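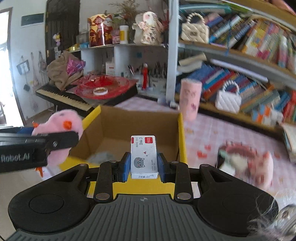

*Boxing small items with two grippers: a staple box held between the blue finger pads.*

## Brinau Hand Gripper, paired set

The Brinau is a hand-held gripper for recording manipulation examples in homes, shops and offices. One person works a gripper in each hand and does the task at normal speed. Each recording is saved as a separate episode, ready for training.

- Two grippers, left and right
- Two ribbed mounting plates
- Blue finger pads, 5 spare pairs
- Carry case

Pads are rated for 500 episodes - fewer if you handle a lot of rough cardboard. Most users get around 200 episodes from a full day of tabletop packing. Change the objects and the room often. A set recorded at one table trains poorly for any other.

Wipe the round target mark with a dry cloth before each session. Do not use solvent on the pads.

Part no. 293. Spare pads ship from Grultham. For bulk orders or loan sets, write to Bouchra Tazi in sales.

Page updated 26/03/2018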